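# Everyday Materials, Session 4: The Short Life of the Drink Bottle

Handout to go with the talk. October 2023. Tutor: Helmi Nurmi

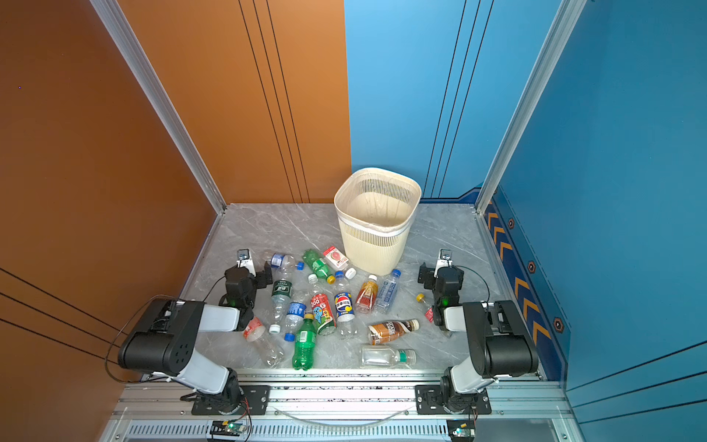 *Fig. 1. Discarded drink bottles and a wastebasket with a white liner.*

Last time we got as far as glass, and I promised we'd move on to plastic. I've been looking forward to this one all term! The drink bottle is a wonderful thing to study: everyone has handled thousands of them, and most of us have never looked hard at a single one. Please bring an empty bottle with its cap if you can. Rinse it first (those of you who were here last year will remember the milkshake).

## 1. What is it made of?

Most clear bottles for water and fizzy drinks are made of polyethylene terephthalate, PET for short. It's a polyester, so it belongs to the same family as the fibre in a fleece jacket. Chemically the two are so close that old bottles can be spun into new yarn, and a lot of them are.

The cap is a different plastic. Usually it is high-density polyethylene (HDPE) or polypropylene (PP). The label is often a third material, printed film or paper, with glue of its own. So a single bottle of lemonade can easily be three or four materials, all of which have to be pulled apart again later on.

Look for the little triangle of arrows moulded into the base. The number inside tells you the plastic:

- 1 is PET
- 2 is HDPE (milk bottles, shampoo bottles, many caps)
- 5 is PP (other caps, yoghurt pots)

A warning, as this catches people out every year. The triangle tells you what the thing is made of. Whether your council will collect it is a separate matter.

## 2. How it's made

I love this part. A PET bottle starts out as a *preform*, a thick little tube that looks like a test tube with a screw thread at the top. I'll pass some round. The thread is already its final size, and only the part below it will change.

The preform is warmed until it goes soft, then put in a mould, stretched downwards with a rod and blown outwards with air. The whole business takes seconds. The stretching does more than give the bottle its shape: the long molecules are pulled into line, lengthways and around, and the wall comes out far stronger than the same weight of unstretched plastic would be. That's why something so thin can hold in a fizzy drink.

Now feel your own bottle. The neck is thick and stiff, and so is the spot in the middle of the base, because neither was stretched much. The side wall is thin and springy. You can find all of that with your thumb, with no equipment at all!

**Why the feet?** Fizzy drink bottles nearly always stand on a base with several feet, often five. Gas pushes equally in all directions, so a flat base would bulge out and the bottle would rock. A plain dome would be the best shape for strength, but it wouldn't stand up, and early bottles had a separate cup glued underneath to deal with that. The footed base gives you a dome with legs. Still water has much less pressure to deal with, so its bottles can be flatter underneath, and thinner too, often with ribs round the sides to keep them from folding up in your hand.

## 3. Sorting

Suppose the bottle goes in the right bin. What next?

At a sorting plant the mixed load is spread on a belt. Magnets lift out steel. A second kind of magnet, a spinning one, throws aluminium cans off the end of the belt by setting up currents in the metal (we'll do this properly in Session 6, and it is great fun). Plastics are commonly told apart by shining near-infrared light on them and reading what bounces back, as each plastic soaks up its own part of that light. A puff of air then knocks the bottle into the right chute.

Black plastic has long been a trouble here. The usual black colouring soaks up so much of the light that hardly anything comes back to be read.

After sorting, the PET is chopped into flakes and washed. Then comes the neatest trick of the lot, and it needs nothing but a tank of water. PET is denser than water and sinks. HDPE and PP are less dense and float. The bits of cap are skimmed off the top and the bottle flakes are taken from the bottom. We'll do this in washing-up bowls after the break.

## 4. A worked case: the Karnlow count

Lucienne Charpentier and Aleksi Eskola ran a litter count along the canal path at Karnlow last December, and they've kindly let us use their figures. They logged 3687 items altogether. Of these, 933 were drink bottles of one sort or another.

Work out the share:

933 ÷ 3687 = 0.253, or 25.3%

So a quarter of the items, give or take a whisker. But be careful! That's a quarter *by number*. Before you read on, write down whether you think the share by weight would be higher or lower, and why. Then the share by volume.

There isn't one right answer without the full list, and that's what makes it a good question. A cigarette end and a bottle each count as one item. If much of the rest is small stuff, bottles will take up far more than a quarter of the sack. If there's an old bicycle in the pile, the weight tells another story altogether. Whenever you meet a figure for litter or waste, ask which of the three is being measured. Newspapers mix them up all the time.

Eugénie Marchal asked last week whether cans should be counted with bottles. Lucienne and Aleksi kept them apart, so please do the same in your homework.

## 5. Paying people to bring them back

Under a deposit scheme you pay a little extra when you buy the drink and get it back when you return the empty. Many of you will remember doing this with glass pop bottles. I certainly do, and I remember what I spent the money on.

Points for discussion in pairs:

1. Who gains when a bottle is *not* returned, and does it matter who keeps that money?
2. Should a big bottle carry a bigger deposit than a small one?
3. Returned bottles arrive as a clean, single stream. How does that change the steps in section 3?
4. A small shop has very little floor space. Where do the empties go?

Monique Carré grew up with a scheme of this kind and has offered to start us off on the fourth.

## 6. Practical: sink or float

You'll need your bottle, scissors, a bowl of water and a drop of washing-up liquid.

Cut a small square from the side wall and another from the neck, if your scissors will manage it. Cut a sliver from the cap (ask me for the strong cutters). Drop all three in and push them right under with a finger. Thin pieces like to sit on the surface even when they ought to sink, held up by surface tension and trapped air. The washing-up liquid helps with this.

Write down what each piece does. Then stir in salt, a spoonful at a time, and watch for any change. Does the PET ever float? Keep a note of how much salt you've used. The Dalon group got through a whole bag and were thoroughly soaked by the end.

Allow 60 minutes with clearing up. Towels are in the cupboard under the sink.

## For next time

- Find one container at home made of a single material, label and lid included. It's harder than it sounds!
- Repeat the sum in section 4 with your own household's recycling for one week, by number and by weight. Kitchen scales are fine.
- Read the Farahani chapter on paper and card, pages as marked on the reading list. Skip the section on inks.

Spare preforms are in the blue tray by the door. Take one home if you like, but please leave enough for the Wilberg group.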